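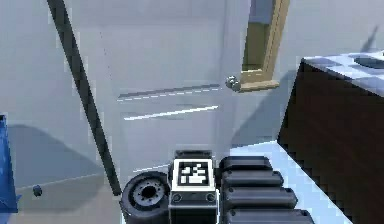
Skeltiser Ground-Source Heat Pump

Search products Enter keyword or part number

Category: Heating Equipment > Geothermal > Indoor Units

The Skeltiser is a water-to-water heat pump for schools, clinics, and small office buildings connected to a closed ground loop. It supplies space heating and domestic hot water from a single cabinet and may be installed alone or in pairs. Murín supplies the unit with its controller fitted and the refrigerant circuit sealed and tested at the factory.

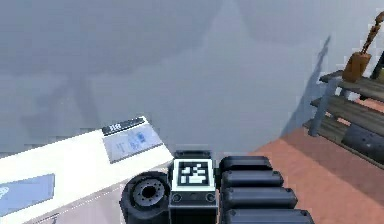
The cabinet weighs 285 kg without water and is 759 mm wide. It must stand on a level floor able to carry the full operating load. Service access is from the front only, and the side panels may be placed against a wall. Loop connections leave the cabinet at the rear. Isolation valves are included; flexible hoses are ordered separately under the Plastus accessory line.

Standard equipment
- Ollo controller with outdoor sensor
- Circulation pump for the ground side
- Strainer and fill valve
- Anti-vibration feet
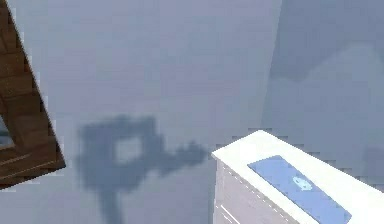
Wooden boards against a gray-blue surface.

Service and warranty

The first inspection is due after 1000 hours of operation. The installer should check loop pressure, clean the strainer, and record the flow and return temperatures in the logbook. Warranty claims must include a copy of the logbook and the serial number from the rating plate.

The order number for the basic unit is 2885. Orders received before the end of October are delivered within the same heating season.
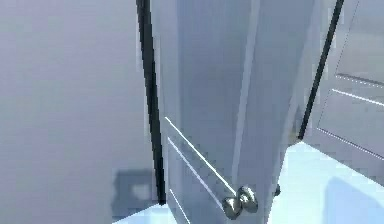
Justinas Jankauskaitė writes that the controller kept its settings through a long power outage, but that the strainer needed cleaning well before the first inspection, and asks that the manual mention this for older ground loops.

Replacement strainers are stocked as spare parts and can be added to any open order.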